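I first heard of Anisa Tuhumury through her marmalade, which turned up at a school fair in Sirnlow with the word "bitter" underlined twice on the lid. It wasn't kidding! I went back for another jar and she'd sold out, so I did what any sensible person would do and asked if I could come and talk to her.

She said yes, on condition that I chopped. So most of my notes from that morning have peel stuck to them, and there's a page I can't read at all.

Anisa has been making preserves to sell for 10 years, first from her own kitchen in Vanlow and now from a unit near the old bus depot. She started with chutney (everybody does, she says) and came round to marmalade when a neighbour went into hospital one January and left her a crate of Seville oranges to use up.

"I'd never liked the stuff," she told me. "My mum bought one jar a year and it lived at the back of the cupboard going darker and darker. Then I made that first batch and I burnt it, properly burnt it, and I still ate it off a spoon standing at the cooker."

The burnt batch is now a product, more or less. It's called Liko, after the neighbour's dog, and it's cooked slowly until it's nearly the colour of treacle. I'm a bit obsessed with it on cheese on toast, though Anisa thinks that's a waste.

We got on to sugar, as you do. I'd always gone by the old rule of two pounds of sugar to one of fruit, and she pulled a face. Her usual batch takes 800 grams of sugar to a kilo of fruit, which is a lot less than my gran would have allowed, and she says it has to be kept in the fridge once it's open.

"People want it to sit in the cupboard for three years like their nan's did," she said. "Fine, but then you're buying sugar with a bit of orange in it."

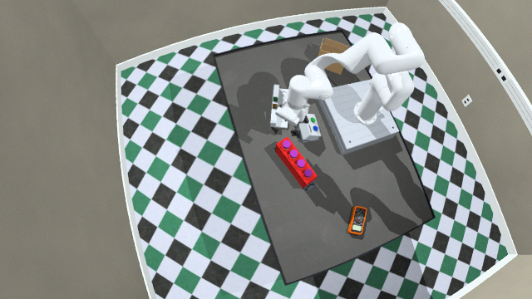 Less sugar is all very well until it won't set, according to Dennis, who had been washing jars behind us and hadn't said a word until then. He reckoned they'd lost more batches to a poor set than to anything else, and that Anisa would never admit it.

She admitted it straight away. Last winter they had 31 jars of something you could have poured on pancakes, and she sold the lot as syrup. "Best week we had," she said. "I tried to do it again on purpose and it set like a brick."

I asked what she does about pips. I've always tied mine in a bit of muslin and fished it out at the end, usually burning my fingers. She does the same, only she squeezes the bag between two plates, and a great gloop of pectin comes out that I must have been throwing away for years. I've tried it since and it makes a huge difference, so do have a go.

Then there's Tanui, the newest one, made with grapefruit and a little black pepper. I wasn't sure about it. Anisa wasn't either, to begin with, and she gave most of the first lot away to see what people said. Someone wrote back that it tasted like a very expensive soap, and she's kept the note on the wall. 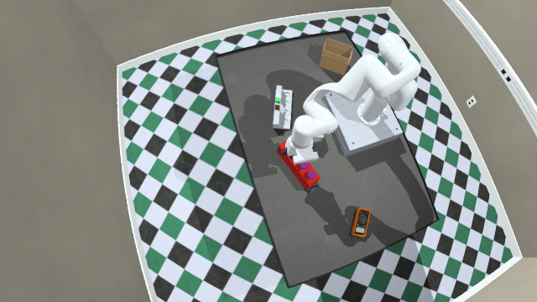
Two small dark fixtures high on the right wall, with the outlet lower down.

Will she get any bigger? She made 582 jars last season and says her wrists have had enough. A farm shop has asked for a regular order and she's been putting off ringing them back.

"I like knowing where they've gone," she said. "If I do a thousand, I'll be one of those people with a van."

I pointed out that she's already got a van. She said that one's for the oranges, and handed me another bowl of peel.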